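Home | Forums | Bed & Laundry | New Posts | Search

Fitted sheet: fold on the bed or hang it over something first?

Posted Mar 6, 2023 by gulden_attic

Okay, settle something for me. We switched to the olive-khaki sheets from Sturholm in September (love the color, hate the wrinkles) and I'm trying to get faster on linen day. My system is fitted sheet on first, then I use the made bed as my folding table for everything else. Pillowcases, shirts, whatever came out of the dryer. It's big, it's flat, it's at a decent height, so why would I carry things to the kitchen?

My sister-in-law Nadine Nassar says I'm just putting creases in a sheet I've only now smoothed out. She may have a point, it never stays as flat as it does in the store photos.
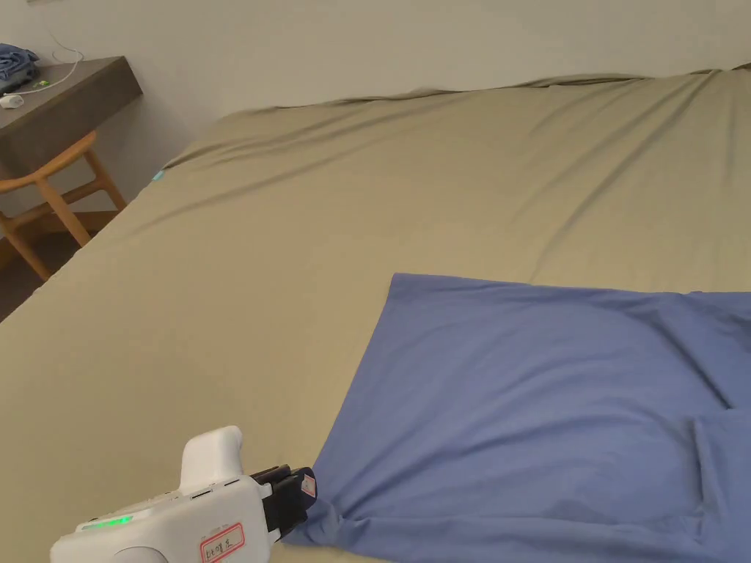 Blue cloth on the fresh olive sheet. Corner first, always.

So who's right?

----

usport_mom44 wrote:

You are! I've done it on the bed for 20 years. Those diagonal wrinkles have nothing to do with folding on top, you get them when one corner is pulled tighter than the one across from it. Go around again and tug the loose one down. Also that ridge along the wall means there's extra fabric up there, so tuck it under before you do anything else.

----

Elsie Tamihana wrote:

Gotta disagree with Mom44. If you lean on the bed to fold, you drag the sheet toward you every single time. I fold at the ironing board and my sheets stay put. Small stuff only though, I'm not wrestling a king size flat sheet on an ironing board lol

----

gulden_attic wrote:

I do lean. Ugh.

Second question while I have you both: what do you do with the big sheets before they get folded? Mine go up high somewhere so they can drop straight and lose some of the crumple, and the blue things end up in a heap underneath until I get to them.
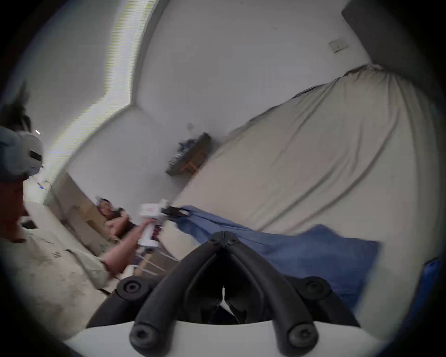 It does take up half the room while I'm at it, and I've had complaints about that. But a sheet that's been hanging for 20 minutes folds so much nicer than one straight out of the basket, and I can start from the top edge without hunting for corners.

----

yuksel80 wrote:

Hang it, 100%. Only thing I'd change is the heap. Anything cotton that sits bunched up is going to need the iron, so lay the blue ones flat first and do the sheet last.

----

Elsie Tamihana wrote:

Opposite order for me. Sheet first while my arms still work, pillowcases after in front of the TV. A wrinkled pillowcase never hurt anyone.

----

usport_mom44 wrote:

Elsie, we are never going to agree on 2 things in one thread are we. What thread count are those, gulden? Mine crumple if I look at them wrong.

----

gulden_attic wrote:

No idea, I never checked the tag. I'll try yuksel's order next time and stand up straight while I do it.

Contact Us | Copyright 2023 | Back to Top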